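Last updated: December

I moved to Coltthorpe two years ago, and I still make mistakes with the word "quite." In my first language there is one word for "a little" and another word for "very," and they don't mix. In English, if my neighbor says the soup is quite good, I have to look at her face to know if I should cook it again.

This post is about learning the language of a place when you have already learned the language from books. I had four years of English at school and two more at an evening course in Pornden, and I was proud of my grammar. I could explain the third conditional. Then I came here and went to the hardware store to buy the small thing that stops a door from hitting the wall, and I stood there with my hands moving in the air for several minutes. It is called a doorstop. I have never forgotten it.

After that day I started a notebook. The rule was simple: one page for each room or each place, and I write only the words I needed and did not have. The kitchen page filled first (ladle, colander, lid, drain, spill). The post office page has mostly verbs. The page for the dentist is short, but I can say every word on it with a full mouth.

In the beginning I wanted to reach 1,000 words, because I had read somewhere that this is enough for daily life. I don't think so anymore. I passed this number last spring and the same week I could not understand a woman on the bus who told me I was "fine where I was." I thought she was angry. She only wanted to say that I did not need to move my bag.

So the notebook has a second part now, and it is the part I like more. It is for small phrases which mean something different from their words. "You're all set." "I'm good." "We should get together sometime" — this one cost me a whole Sunday of waiting for a message. I write who said it and where I was standing, and this helps me to remember the tone.

My evenings for this work are Tuesdays. I sit down with tea, I read the old pages aloud, and I choose one ordinary place and try to say everything in it without a dictionary. A table is good practice, because it looks easy. You know "table" from the first lesson. But then you need grain, scratch, wrapped, pile, row, container, and for each of them you must decide if it takes "a" or nothing.

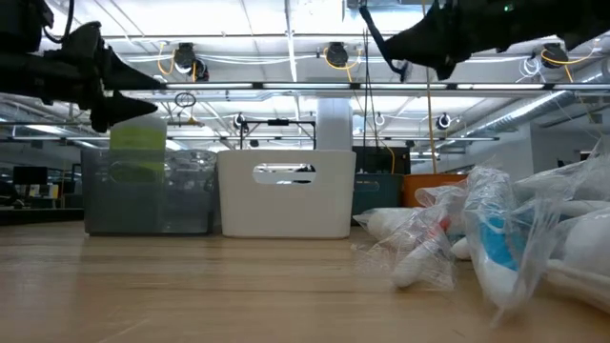
The articles are still my biggest problem. I have been told that a native speaker feels them, and this is not very useful advice for a person who doesn't feel them. What helps me is to copy by hand. Every week I copy one paragraph from the Coltthorpe library newsletter, then I close it, write the paragraph again from memory, and compare. In the last one I lost five times "the" and added one where it should not be. In the spring it was worse.

I am also trying to be less afraid of the telephone. Next month I have to call the water company about my bill, and I have already written my first sentence on a card. The second sentence depends on them.

We use cookies to remember your preferences on this site. By continuing to read, you accept our cookie policy.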